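Clear Bins Are Worth the Scratches

My sister-in-law buys wicker. My neighbor across the hall buys those gray fabric cubes with the leather tab on the front. I have owned both kinds and given both away, and I want to make the case for the plain see-through plastic box, which gets called ugly more often than it deserves.

The usual complaint is that clear plastic looks like a stockroom. It does, a little. A shelf of clear boxes shows you every cord, every half-used pack of batteries, every spool of thread. People who write about home organizing will tell you that visual noise is stressful, and that the cure is to put everything behind something opaque. I tried that for two years. What I got was a very calm shelf and no idea where the picture hooks were. I bought picture hooks three times.

A box you can't see into needs a label, and a label needs somebody to keep it true. In my house that lasts until about February. After that the box marked TAPE has glue in it, and the one marked GLUE has the bike lights.

The second complaint is that clear plastic doesn't stay clear. This one I grant. It picks up smudges and dust, and it scratches if you look at it wrong. The panel shows all of it, and the shinier the rim, the more the rest seems dull beside it.
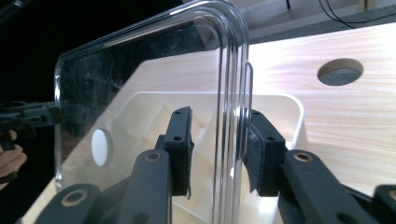 Does a scratched clear bin still do its job?
As long as you can tell the scissors from the stapler through the side, it does. Haze matters on a window or a picture frame. On a storage box the only test is whether you can find things without taking the box down.

I wash mine with dish soap and a soft cloth and leave it there. Paper towels make the fine scratches worse. I once ordered a plastic polish from a company called Komer, used it on one box, and could not pick that box out from the others the next day. The bottle is still under the sink.

What I look at now when I buy one is the edge. A thin wall with a raw cut edge will crack at a corner sooner or later, usually when you lift the box by one side with the other hand full. A thick edge that has been rolled over or folded gives you something to hold and stiffens the whole wall. You can check this in the store. Press on the middle of the side with your thumb, and if the rim bows along with it, put it back. The Maglaya boxes I had in my last apartment bowed. The Drinero ones that replaced them don't, and they cost me less — though the lids are nothing special.

Rounded corners are the other thing. They waste a bit of shelf space, and people who like to measure get upset over it. But a square inside corner collects grit and eraser crumbs that you have to dig out with a toothpick, and a rounded one wipes clean in a pass. I'll take the loss of space.

I don't think everything belongs in a clear box. Small parts need dividers, and once you have dividers you are looking down from above anyway, so the walls can be any color you like. A cream or white tray with a grid of little compartments is easier on the eye than a clear one, and screws and beads show up better against a pale background. My own setup is the clear pieces for anything bigger than a deck of cards, the divided tray for anything smaller, and both out on the table when I'm sorting. 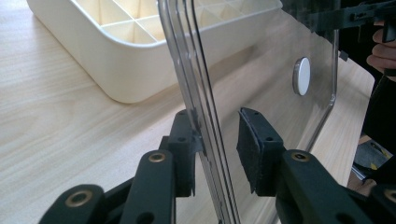

What to skip

Skip the matching set. Womusa sells one with 8 boxes in it, and a friend of mine, Clementina Torres, bought it the week she moved. Four of the sizes fit her shelves. The rest went to the garage holding air, and she has been trying to give them to me ever since. Buy one box, live with it for a while, then buy a second if the first one is full.

Skip tinted plastic too. Smoke gray and pale blue look good in the store under bright lights. In a closet they might as well be solid.

And skip the label maker, at least for the clear ones. If you need to write "batteries" on a box of batteries you can see, the box is too full or too high up. Move it down a shelf.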